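Brarklow extends grocery crate service to Prukside and Tredley

October 28, 2019

Brarklow, the reusable crate supplier, has agreed to extend its grocery crate pooling service to the Prukside and Tredley delivery areas. The change takes effect in December. It replaces single-use cardboard trays on home delivery rounds run from the Prukside depot and brings both areas on to the same crate size already used elsewhere in the network.

Under the agreement Brarklow will supply, collect, wash and inspect the crates. Delivery operators will pay a fixed charge for each trip. Damaged crates are withdrawn at inspection and the charge is not altered as a result. Operators who now own their crates may sell them to the pool if they meet the size and load requirements, or keep them for use inside their own buildings.

The first issue to Prukside will be 400 crates. Further stock will be released once return rates have been measured over a period of 13 weeks. Tredley will be supplied from the same stock until its own wash line is ready.

Washing will be carried out on equipment made by Huenchumán. The line has 4 stages: pre-rinse, detergent wash, final rinse and air drying. Water from the final rinse is filtered and used again in the pre-rinse. Crates leave the dryer upside down and are turned and stacked by hand. Stacks are limited to nine crates – the greatest height that passes under the depot's loading doors on a standard trolley.

Each crate carries a printed code on both short sides. The code is read when the crate leaves the depot and again when it comes back, so that losses can be traced to a delivery round. No customer details are held against the code.

Brarklow has also issued revised packing guidance for mixed orders. Heavy and rigid goods go in first and are placed against the walls. Soft fruit and salad items are packed last, on top or in a separate crate. Bottles with narrow nozzles should be closed and, where height allows, stood upright.

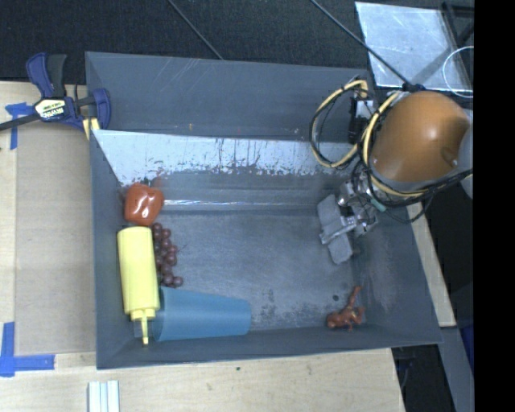

Chilled and frozen goods are outside the scope of the service and will continue to travel in insulated boxes. Household cleaning products must be packed apart from food in all cases. Crates that have held cleaning products are to be marked on return and will be washed as a separate batch.

Operators in both areas will receive the trip charges, the packing guidance and a collection timetable before the service begins. Existing cardboard stock may be used up during the first month. Brarklow will not collect cardboard, and operators should keep their present recycling arrangements in place until that stock is finished.

Requests for accounts and for extra crates should be sent to the Brarklow pooling desk, quoting the depot name.

Ends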